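4.2 Where the spoons go

Few households in our study could say who had decided where the cutlery lived. Asked directly, most of the 42 participants pointed at the drainer, as if it had made the arrangements itself. Rathnayake calls this "settled clutter," and we have kept the term because we failed to come up with a ruder one.

Sorting by type was widely praised and seldom practiced. In the Irnby homes, chopsticks and spoons shared a caddy on the grounds that they had been washed together, and a caddy with two compartments was treated as one compartment with a wall in it. Only 9 participants kept chopsticks on one side and spoons on the other. Four of these asked us, with some pride, to write that down.

The table complicates matters further. Utensils spend a good part of the evening lying on the cloth on their way to somewhere else – a stage that earlier accounts of kitchen order (Bepari's among them) leave out entirely. Figure 3 gives a typical case: loose chopsticks and a spoon on a starred tablecloth, with the caddy standing just beyond them.

Figure 3. Spoons and wooden chopsticks, on the table and in a two-compartment caddy.

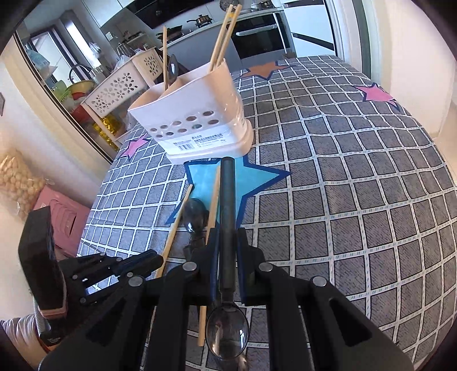 Participants put the length of this stage at around 20 minutes. Their relatives, interviewed separately, gave longer estimates.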